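Opinion | Work & Machines

Let me tell you about a failure you won't find in any accident report. There was no smoke and no shouting, and no one went home with a bandage. A gripper let go of something when the software was quite sure it hadn't, and for the better part of a shift in February we carried on as if everything was fine, which is the bit that still bothers me.

I work at Femum, a small outfit that sorts and packs secondhand jewellery for other people's shops. We're the ones between the house clearance and the nice little box with tissue in it. Last year we took on a pair of grippers and a control package called Bondance, and I was all for it (I still am, mostly, before anyone writes in). Sorting earrings for eight hours does horrible things to your neck.

The fault itself was dull. Bondance decides whether it's holding something by how far the jaws have closed. If they stop short of fully shut, there must be an object in the way, so it reports a good grip and off we go. Lovely, until one of the pads starts to lift at its edge. Then the jaws stop short because they've met a bit of their own rubber, and the screen goes green over nothing at all. We had 18 green grips that afternoon with nothing in them. The items were on the floor, under the bench, and in one case down inside somebody's boot.
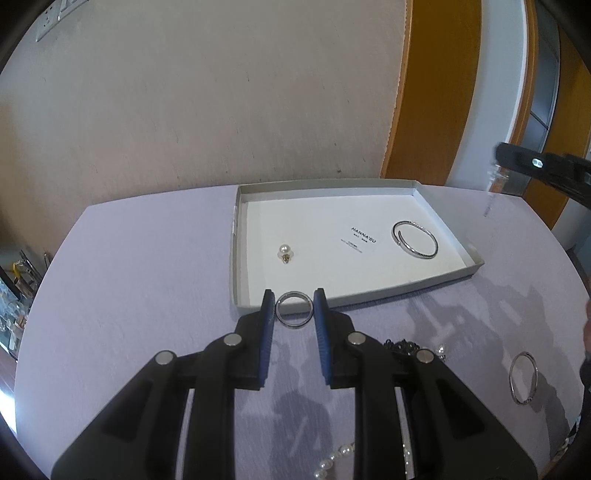
Small things are where grippers get caught out, and I don't think the people who sell them have spent enough time with small things. Give one a cardboard box and it'll be happy all day. A plain silver ring held upright between two ribbed blue pads is another matter, with just the tips doing the work and a hole through the middle of the thing you're trying to hold. Squeeze too hard and you could bend it. Too soft and it's off across the table. And then the next item is a pearl earring, or an open bangle with a polished band, and each of those wants to be held differently again!

So the hardware has a hard job and I don't blame it for dropping things. I drop things. What I mind is the green light. When I drop an earring I know I've dropped it, I swear, and I get down on my knees and look. The machine had one rather thin clue about the state of the world and it turned that clue into a flat yes, and because it was a yes on a screen in a cheerful colour, all of us believed it. I believed it with an empty tray in front of me. I thought someone had moved the stuff.

The supplier, Tilahun, were perfectly nice when we rang. They pointed out that the system was right 99 times out of a hundred in their own trials, and they sent new pads by the end of the week. Fine. But nobody's customer cares about the other 99 when theirs is the one with a single earring in the box. And I did ask what the hundredth one looks like from where I'm standing, whether there's an amber, a beep, a question mark, anything. There isn't. It looks exactly the same as the rest.

I think that ought to count as a safety matter, and I got a bit of eye-rolling at work for saying so. It's only jewellery, they said. Well, yes. But the same sort of jaws and the same sort of logic get sold to places that handle glass and blades and medicines, and a false "got it" in one of those is a different kind of afternoon. If we shrug at it when it's rings, we've taught ourselves to shrug.

What we do now is very low-tech. Someone looks at the pads at the start of the shift and again after every 50 picks, and runs a thumbnail along the edges with the power off. Whatever comes out of the jaws goes on a little scale before it's boxed. It has added 30 seconds to each order, and there was some grumbling about that upstairs. We also had a look at a rival package, Fadska, which does have an amber state, though it went amber so often in the demo that I can see people learning to ignore it inside a month. So that's not the whole answer either.

I'd like to see "I'm not sure" treated as a proper output, one that gets tested and tuned and written on the brochure along with the speed. I'd pay more for it. I'd certainly have paid more for it in February, lying on my side under a bench with a torch in my mouth, feeling about for the back of a clip-on.

14 comments · 62 shares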